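Setimano Desk Planner
Perception and motion planning software for tabletop arms

Most planning software grew up in factories, where the floor is painted, the lights never change and the parts arrive in the same tray every time. Setimano started on an ordinary desk, and we have tried hard to keep it there. If you have an arm with a two-finger gripper and a table that people also use for coffee, typing and watering the plants, this is the package we would love you to try.

Setimano sits between your cameras and your arm controller. It takes in the pictures, works out which parts of them are things and which parts are table, and hands your arm a path that gets the fingers where you asked without sweeping anything onto the floor. You can write the task in a short script, or build it up from blocks in the editor if you'd sooner not write code at all (plenty of our customers don't, and they get on just fine).

What's in the package

Banlow is the perception module. Clear glass is the thing people write to us about most, and fair enough! A depth camera tends to look straight through a mug and report the wall behind it. Banlow compares the wrist view with the fixed view and looks for the bent, smeared background that glass leaves behind, then builds a closed shape from the rim, the handle and the foot. It also keeps a blur score for every picture, so when the wrist is moving fast it leans on the fixed camera and waits for a steadier look before it commits to a grasp.

Vashisht is the planner. It treats leaves, loose cables and monitor edges as soft zones, with a wider margin than you would give a box. You can draw your own zones too, by dragging a corner in the viewer, and give each one its own speed limit.

Drindier is the log and replay tool. Every run is saved with its pictures, planned path and gripper readings on a single timeline, and you can scrub back through it — or change a setting and plan the same moment over again without moving the arm.

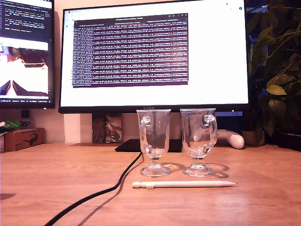 Mugs, a cable and a leafy plant on the desk. 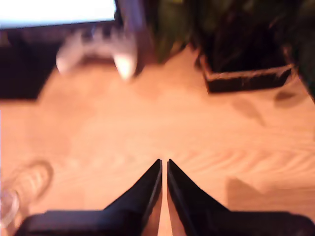
Setup is meant to fit into an afternoon. The installer walks you through camera matching, finger measurements and a slow test sweep, and it won't let you skip the sweep. Please do measure your own fingers with a caliper, even if they came with a drawing. Tapered fingers especially can be a hair off at the tips, and that hair matters when you are closing on a thin handle.

"I spent my first week tuning the grasp force and should have spent it on the lights," says Sarla Sengar, who looks after our support desk. She now asks every new customer to record one run in daylight and one in the evening under lamps, and to send her both Drindier files if anything looks strange.

What you'll need

A computer with 32 GB of memory and a recent graphics card
2 color cameras, one on the wrist and one fixed
An arm that accepts joint or tool position commands
A parallel or angled two-finger gripper

Licenses and support

One license covers 3 computers, so you can run the arm from one, edit tasks on another and keep a replay machine off to the side. Updates are included for 3 years, and after that the version you have keeps working for as long as you care to use it. Schools and small workshops can write to us for a lower price; tell us a little about your table and what you would like the arm to do on it.

The next update is planned for June and brings a quicker replan when someone moves an object halfway through a task. If you are already a customer and would like to test it early, tick the preview box on your account page and the installer will offer it to you the next time you open the editor.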